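Chapter 10. Surfaces: Reading Wood Before You Work It

4th May
By Chanida Thongsuk

Start with the top. Not the legs, not the drawers. Most students go straight to the joints and miss what a table is telling them from two feet away.

This chapter covers grain, figure and finish. Cleaning comes in the next one. Stain repair after that, and skip ahead if you must, but you'll be back.

Three words to get straight first:

Grain. The direction the fibers run. Long lines, usually following the length of the board.

Figure. The pattern you get on the face. Loops, ovals, bands, flames. Depends on how the log was cut and what the tree was doing for all those years.

Finish. Whatever sits on top. Oil, wax, varnish, lacquer. Sometimes two of them, badly layered.

People mix up the first two constantly. Dalva Brandão, who taught the evening class at the Magalhães workshop for 25 years, made everyone draw a board in pencil before touching it. Slow, annoying, worked. We've kept the exercise (see 10.2).

A flat-sawn board gives you the stretched loops, a bit like a contour map. Same idea too: you're slicing through curved layers and seeing the edges. Quarter-sawn gives straighter lines, closer together. Pale woods are harder to read then dark ones, so take your time and move your head. Really. Shift to one side and the bright patch shifts with you.

That bright patch matters. Glare washes out figure, and beginners mark it down as fading or wear. Check from a second angle before you write anything in the log. Low lamp, 40 watts is plenty, held off to one side.

Don't wipe the top yet. Don't oil it. No polish, not even the Stotance sample in your kit. Look, then draw, then touch with a dry hand, going with the grain and then agianst it.

What to look for on a light top: where the lines crowd together, where they open out into ovals, where the sheen takes over and the pattern goes weak.

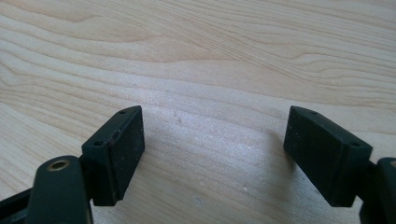 10.1 Grain Direction

Run a fingertip along the board. Smooth one way, slight drag the other. Note the smooth direction with a chalk arrow on the underside, never on the face.

Related
Choosing a Workbench Top
Adano Oil: Notes from December
Wax or Varnish for Kitchen Tables

25 shares
2 comments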